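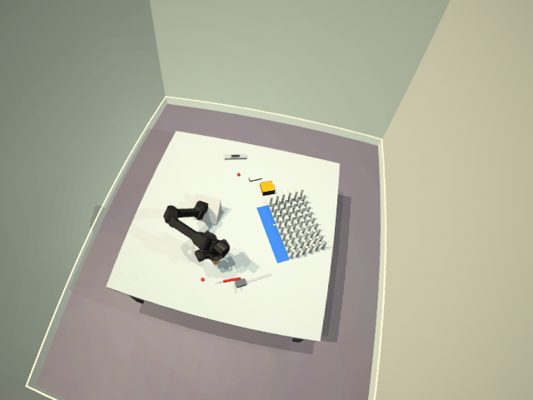

Tool room staff at Villca get a say in how the new arm works

08/04/2019

The folks in the tool room at Villca's Ballbridge plant have spent a good part of the summer in front of a screen, watching a black robot arm move over a white table that exists only in a computer, and by most accounts they have come to enjoy it a great deal more than they expected to.

The plant, which employs 98 people, plans to bring in a real arm from Tirkix later in August to help with handing out and putting away hand tools. Before it does, the arm's moves are being worked out in simulation, on a make-believe bench with a screwdriver, a hex key, a few little red cubes and a thick crowd of upright gray posts that
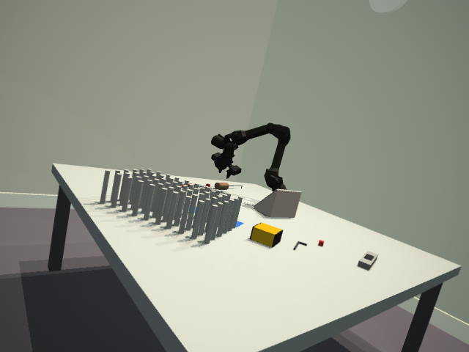
make the whole business harder, as anybody who has ever reached across a cluttered bench will understand. The software comes from Batov, and the people teaching it what a sensible reach looks like are the same ones who have been doing the reaching all these years.

Anselmo Carhuamaca has run the day shift in the tool room long enough to have opinions about every drawer in it, and he was happy to share them – over two cups of coffee, as it happened. "We sign out 2338 tools in a normal month, and every one of them comes back to somebody's hands," he said. "My back knows that number better than I do. If the arm does the putting away, then I get to look at the tools properly, see which ones need fixing, and talk to the person who brought them in."
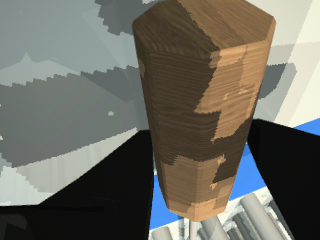 Wood grain up close between the gripper's two black fingers, in simulation.

The company says no jobs in the tool room will go, though some will certainly change. Two clerks are moving over to inspection and repair, and everyone on the crew gets paid training, 196 hours of it in all, shared out across both shifts so that the night crew isn't left catching up (which, Carhuamaca noted with a smile, is what usually happens to the night crew).

There are still worries, and people have been good about speaking up. Some would like it written down who can stop the arm and when, and others wonder what a new hire will learn if the simple work is gone. Villca has promised an open meeting on both points before the arm goes to work, and family members are welcome to come along and try the simulation for themselves.

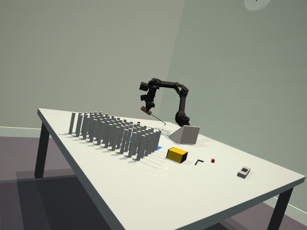 The simulated arm holds a brown-handled tool beside the field of posts.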